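Madwood snack swap moves to bigger hall after record turnout

28 March 2019

The Madwood Snack Swap, which began as a handful of neighbors trading cookies on a porch, has outgrown the library meeting room and will hold its next gathering in the old Lombardi Hall on Posthorpe Street, organizers announced this week.

If you have never been, the idea is about as simple as they come. You bring something to eat that you grew up with, or that a relative mailed you, or that you spotted on a trip and couldn't leave behind, and you put it on one of the long tables with a card saying where it came from and why you like it. Then you wander around with a paper plate and try what everybody else brought. There is no charge, and you're welcome to stay as long as the coffee holds out (last time it ran dry well before the end, and more urns have been promised).

The last swap, back in November, drew 200 people to a room that is comfortable for perhaps half that. The line went down the stairs and out past the book return, and a good many folks ended up eating and chatting on the sidewalk, coats buttoned up to the chin.

"I stood out there with a lady I'd never met, and we talked for an hour about her mother's ginger candy," said Darnell Hutchins, who started the swap with his next-door neighbors and still writes out most of the signs by hand. "I was supposed to be inside running the thing! But I figure if people are talking, it's running."
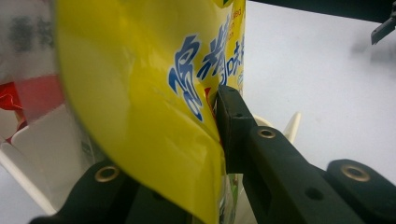 Plum flavor, in a bright yellow bag.

Hutchins grew up in Tarketau and says the thing he missed most after moving away was the corner store, where he spent his allowance on salted licorice and a kind of peanut brittle he has never found anywhere else. He began asking the people on his street what they missed, and the answers got so interesting that he invited them all over to show him. That first get-together had 20 guests and one card table.

Sweet and sour things tend to go quickly at the swap, he said, and so does anything with chili on it. Homemade food is just as welcome as the packaged kind, and some of the best-loved dishes have been very plain ones – a pan of cornbread, a jar of pickled green beans, a plate of shortbread from a family recipe written on the back of an envelope.

The new hall has a proper kitchen, a ramp at the side door and room for more tables, including one set aside for foods made without nuts. Anyone bringing a homemade dish is asked to list the ingredients on the card, and packages with labels in other languages should have a short note in English so that people with allergies can choose safely.

Organizers are also putting together a small booklet of stories from past swaps. They have 51 so far, ranging from a couple of lines to several pages, and would love more, especially from older residents. Stories can be dropped off at the library's front desk, and handwriting is perfectly fine – Hutchins has offered to type up whatever comes in.

The date of the next swap will be posted at the library and at the hall once the kitchen booking is confirmed.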